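Two arms, one white cable: are machines ready for house and shop chores yet?
Forum: Shop Automation > General discussion

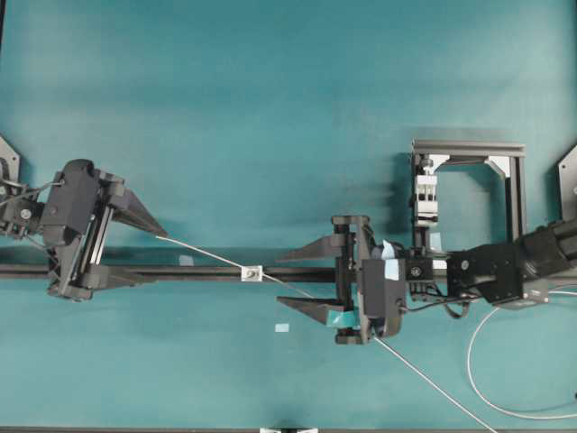
sokthorpe_bench

Starting a separate thread because the one on dishwashers went off the rails. The question there was whether machines can do ordinary chores yet, and most of the replies argued about legs and hands. I think the better test is cable. Every house has a drawer of it and every shop has a wall of it. Picking one up, finding an end, feeding it through a clip and laying it where it belongs is a chore a bored teenager can do while talking.

The setup in the photo is two arms facing each other over a rail, parallel fingers on both, thin white cable with a small square clip on it. Task as we define it: hold the cable on one side of the clip, hold the clip with the other hand, slide the clip to a mark, then lay the cable along the rail. Start position is whatever the last run left.

Numbers from the June block. 268 attempts, same policy, same cable type. Clip to the mark: 63 percent. Clip to the mark and cable laid along the rail: 5 percent. I am not posting this as a success. I am posting it because the gap between those two figures is what people skip when they show a clip of the first half.

Opinions wanted, in particular from anyone who runs harness work for a living.

kerf_and_burr

Harness work for a living, so I'll bite. 5 percent is useless to me and 63 is useless to me. An operator on our line who seats 63 out of 100 clips goes home. What matters is whether the failures are known failures. If the arm drops the clip and stops with a light on, I can put a person on four stations. If it drops the clip and goes through the motions with nothing in its fingers, I need one person per station and the arm is furniture.

Which is it?

sokthorpe_bench

Mostly the second. There is no slip detection worth the name. The fingers report position and motor current, and on a cable this thin the difference in closed position between holding it and holding air is close to the noise. Camera check after each grasp helps when the cable is in view. It is often behind a finger.

tidewrack

Wedge fingers are the wrong tool for that. They are fine for blocks and boxes. For round stock you want a groove, or a compliant pad with a groove molded in. We ran a Vidmar gripper with printed V-groove tips on hose for a year and never went back to plain ones. Change the tips before you change the policy.

sokthorpe_bench

Tried it. Grooved tips raised the hold rate on the cable and lowered it on the clip, which wants two flat faces. You can put a groove on one half of the finger and a flat on the other, but then the arm has to present the right half, and that is one more thing to get wrong. Plain tips went back on for this block so the numbers compare with the earlier ones.

kerf_and_burr

A person has the same fingers for both.

tidewrack

A person has skin. That's the whole argument for pads.

lowvoltage_lou

House side of the question, as that's in the title. I do residential low voltage. Half my day is cable management that nobody wants to pay for: behind TVs, under desks, in media cabinets with a hand's width of clearance. Looking at those two arms, the wrists alone wouldn't fit inside most of the cabinets I work in, never mind the brackets they hang from. So for homes my answer is no, and the policy doesn't enter into it. The reach envelope and the bulk kill it first.

For a shop bench with everything laid out flat on top, different story.

Brelach_user_2

Disagree with the pessimism. We have a Brelach cell doing one cable operation, strip and seat, on second shift. It has been in production since before I got here. It works because somebody spent the money on fixtures. The cable comes off a reel, through a straightener, into a nest. The robot never has to find anything.

The bench people keep trying to solve the hard version, where the cable lies on a table however it fell. No shop has to have that problem. You fixture it out.

sokthorpe_bench

Agreed on production, and if the question was "can a machine seat a connector in volume" we could close the thread. The question was chores. A chore is by definition the unfixtured version. If you have to build a nest for the charger cord before the robot can coil it, coil it yourself.

There is some fixturing in ours, for what it's worth. The rail is a straight reference and the arms don't move relative to it. The loose cable is the only thing left free, and it still wins.

kerf_and_burr

Brelach_user_2 - what's your changeover on that cell when the cable diameter changes?

Brelach_user_2

New nest, new straightener rollers, reteach. A shift if the parts are on the shelf. Fair point, but we change twice a year.

kerf_and_burr

We change before lunch. That's my interest in the loose version. Not because I like robots. A cell I can't change over is a cell I can't quote.

pinch_point

Question on the tape. There's light blue tape stuck on the right gripper and what look like scraps of it on the rail and the bench. If your vision is keyed to color at all, a teal strip on the gripper over a teal surface can't be doing you any favors.

sokthorpe_bench

Vision isn't keyed to color. The policy takes raw camera input and nobody has told it what blue means. That said, I can't rule out that it has learned something from the tape, and a scrap next to the clip is the kind of small bright thing it might care about. Running a block with and without is on the list. Contrast for the cable itself is good, white on teal.

pinch_point

Then your result holds for white on teal. Put a black cord on that black rail and report back.

sokthorpe_bench

Will do. I expect it to be bad.

tidewrack

What happens in the second half? You lose nearly everything between the clip and the lay. That's a steep drop for what is basically a pick and place.

sokthorpe_bench

It isn't pick and place, that's the trouble. Breakdown for the runs that got the clip to the mark and then failed:

Largest group: one arm regrasps further down and lets go of the first hold before the new one is closed. Cable springs off the line.
Next: both arms hold, they pull to straighten, and the clip slides off the mark. Counted as a fail even when the cable ends up straight.
Next: tail of the cable crosses the rail and the lay goes down on top of it.
Rest: timeouts.

The regrasp is the one I would fix first. A third hand would do it. People use a thumb, the edge of the bench, or their teeth.

lowvoltage_lou

Confirming teeth.

Brelach_user_2

So add a spring clamp on the rail. Left arm parks the cable in the clamp, goes and gets the next hold. Cost of a sandwich. You already have a clamping fixture with a knob on the frame in back.

sokthorpe_bench

The one in back is out of useful range. A clamp on the rail would lift the second figure, I don't doubt it. It's also the first step back toward a nest. I may run it as a separate condition so nobody can say we didn't.

kerf_and_burr

Run it. I have a clamp on every board in the building and I don't consider it cheating. If a person is allowed one, so is the arm.

old_solder

I've been through a few rounds of this. There was a Prunevska demo years back that coiled extension cords, very smooth, and the cords were all one brand, one length, new out of the sleeve. I asked to try one from my truck and they declined. My rule since then is to ask what happens with the customer's cord.

Floors, yes. Lawns, yes. Those are machines that cover an area and don't need to know the state of anything. Dishes, if you load them. Anything soft or stringy, no. That covers laundry, beds, cables, bags, and most of what people mean by chores.

pinch_point

Laundry folding is further along than cable, I'd say. A towel has corners. A cable has two ends and they're identical.

old_solder

Towels, sure. Show me a fitted sheet.

Brelach_user_2

I can't fold a fitted sheet.

tidewrack

Back to the bench. Cycle time on a good run?

sokthorpe_bench

64 seconds, clip and lay, best run of the block. I timed myself on the same task and I was done before I had the stopwatch app properly started, so no useful human figure. Teleoperated through the same arms it's slower than by hand by a wide margin, which says a fair amount of the penalty is hardware and would still be there with a perfect policy.

kerf_and_burr

That's the most useful line in the thread. What's the teleop success rate on the full task?

sokthorpe_bench

High enough that the hardware can do it. I don't have a clean count because operators retry until it's done, and I don't want to post a figure that compares retries against single attempts. I'll get a single-attempt set with the clamp condition.

kerf_and_burr

Do that and I'll send you a bag of our scrap harness leads. Mixed diameters, some with a kink, some with flux on them. No straightener.

sokthorpe_bench

Deal. PM me for the address. Next post will have three conditions: as now, with the clamp on the rail, and with black cord. Same policy for all of them, no retraining between.

tidewrack

And grooved tips.

sokthorpe_bench

Four conditions.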